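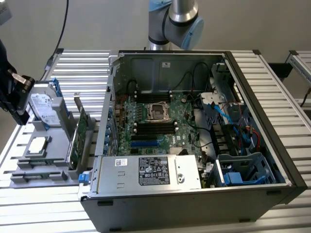
The Order Things Come Out

5 min read

September 6, 2024

Primo Palumbo has taken apart office computers for most of his working life. He runs the teardown benches at Koltley, a refurbishing shop in the town of Dulley that buys retired desktops and workstations from schools, insurers and county offices. Last year the shop took in 3,226 machines. Of those, 1,164 went back out whole. The rest were stripped, and their parts were tested and sold or sent on for scrap.

Palumbo does not think of it as breaking things. "A tower is mostly good parts held in a bad box," he said. "The box gets scratched, somebody wants a smaller one, and they get rid of the whole lot. I just sort it back out."

We talked at the shop over two mornings, mostly about the order of the work. He lays every tower on its side first, with the open side up, so he can look straight down on the motherboard.

"If it's standing up, you're fighting gravity with everything you pull," he said. "Lay it down and the board is a tabletop. If you drop a screw, it lands where you can see it. It can still roll under the power supply, but at least you know that's where it went."

The hard drive is the part that gets the most attention. It has its own log sheet, and it does not leave the room until it has been wiped or punched. In the Dell towers that make up a good share of the stock, the drives ride in plastic carriers with blue tabs. Palumbo likes the color.

"Blue means you're allowed to touch it," he said. "Blue tab, blue latch, that's the maker telling you where to put your fingers. I wish they all did it. I've had machines where I spent ten minutes looking for a screw that wasn't there, it was a clip."

He keeps the carriers with the drives as long as he can. A bare drive gets stacked and knocked around, he said, and a tower sold without its carrier is harder to sell. There is a crate of spare ones under the bench, and it is always short of the kind he needs.

The processor is the part he is strictest about. It comes out of its socket and goes straight into a holder with a square recess, metal side up. The load plate on the socket then gets closed again, even though the socket is empty.

"Those sockets with the pins in them, you brush one with a sleeve and the board is finished," he said. "Close the lid. It takes one second."

The holder was Yuxi Jia's doing. She joined the shop four years ago from a small board repair business called Tumow and did not like what she saw on the benches, which at the time was a lot of baking trays. Parts went into the trays in a heap, and cards lay on top of each other with their brackets scraping.

"I asked where the processor was and he pointed at a tray," Jia said. "I asked which tray. He had to look."

She wanted every part to have one place. Expansion cards stand upright in slots, with the metal bracket up at the top where it can be grabbed. Processors go in the square pocket. The raised slots keep one piece from leaning on the next. Palumbo admits he argued against it.

"I said it would slow me down," he said. "It did, for a week or so. Then I stopped hunting for things."

By their own tally, a full teardown now takes 20 minutes. They did not time it before the holders, so neither of them will say how much was saved. Jia did keep a record of parts damaged on the bench, mostly bent pins and cracked clips, and she says the list is a lot shorter.

Memory is the quick money. It comes out early, gets matched by size and speed, and usually sells within the month. Last November the shop sold 398 sticks to one buyer, a firm called Shen that fits out computer classrooms, and the two of them spent three days doing nothing but testing.

"My thumbs hurt," Jia said. "I'm not joking. You push those little levers all day."

Power supplies are slower. Palumbo reads the label on each one and writes the wattage on a piece of tape, then puts it on the shelf to be load tested. He leaves them in the case until near the end. They are heavy — and they hold the cables where he expects to find them.

What he never does is open one up. "There's nothing in there I want," he said.

The motherboard usually comes out last, if it comes out at all. Often it is worth more left in the case with the supply, sold as what the trade calls a barebones. Palumbo wipes out the dust, checks the slots with a flashlight and puts the side panel back on. The panels are kept in a rack by the door, sorted by model, and he was one short on the morning I left.

"It's here," he said. "Somebody put it behind something."

Questions about this story? Write to the editorial desk.
© 2024 All rights reserved. | Back to top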